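Ullano – coffret 6 vinyles, musique pour orgue et bande de Teófilo Nina

Réf. Stilport 1,123. Pressage 180 g, coffret toilé, livret agrafé. Expédié sous 2 jours ouvrés si en stock, sinon patience.

Bon, enfin revenu. Le premier tirage était parti très vite, on a eu des demandes toutes les semaines depuis. Le retirage est identique côté musique, même gravure, mêmes matrices. Change seulement le livret (coquilles corrigées, enfin presque toutes) et la sous-pochette, antistatique maintenant.

Contenu :
Disques 1 et 2 : Ullano, version longue, jouée sans coupure. Coupure de face placée dans la tenue de pédale, donc on l'entend un peu. Pas moyen de faire autrement.
Disque 3 : les études pour bande seule. Niveau de sortie bas, montez le volume, puis pensez à le redescendre avant le disque 4.
Disque 4 : Starnotance, pour voix et orgue positif. Voix : Kanini Mussa. Prise unique, on entend la soufflerie et une chaise.
Disques 5 et 6 : la version de concert, reprise en septembre, tempos nettement plus rapides. Certains la préfèrent. Moi non, mais la fin est très belle.

Le son : gravé depuis les bandes, pas de compression ajoutée. Graves profonds sur la face A, une cellule mal réglée va souffrir. Vérifier la force d'appui avant de nous écrire que le disque saute svp. Souffle de bande présent partout, c'est normal, on n'a pas débruité.

Livret : entretien avec Nina, texte chanté complet, schéma de la registration. Français et anglais. La traduction anglaise est de Wanigasekara, qui a aussi refait la mise en page.

Pour qui ? Ceux qui aiment les formes longues, répétitives, les accords qui bougent à peine. Si vous avez décroché au bout d'une face du disque précédent, prenez plutôt le simple extrait (réf. séparée), moins cher et la même matière en résumé.

Dimensions : carré, un peu plus épais qu'un coffret d'opéra classique. Entre dans une case standard pour 33 tours, à plat ou debout. Debout c'est mieux. Pas dans un meuble au dessus d'un radiateur, on a eu des retours de disques voilés et là on ne reprend pas.

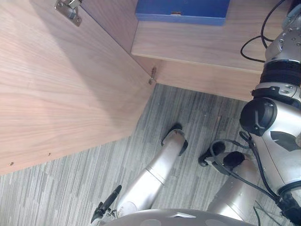 Porte en bois clair, charnière invisible en métal.

Tirage : 100 exemplaires numérotés pour la version toilée, après ce sera carton simple. Numéro attribué au hasard, inutile de demander le vôtre, on ne trie pas.

Téléchargement : code dans le livret, FLAC ou MP3. Valable une seule fois, donc choisissez bien le format. Code perdu = nous écrire avec le n° de commande.

Envoi : carton renforcé, coins doublés. Coin de coffret légèrement marqué à l'arrivée, ça arrive, pas un motif de retour. Disque rayé ou gondolé, oui, photo sous huitaine et on echange. Retrait sur place possible, prévenir la veille.

Pas de précommande pour la version carton pour l'instant. Les magasins : conditions habituelles, demander la feuille de tarifs.

Fiche mise à jour le 17 janvier 2026.

Contact | Conditions de vente | © Stilport Disques, tous droits réservés | Haut de page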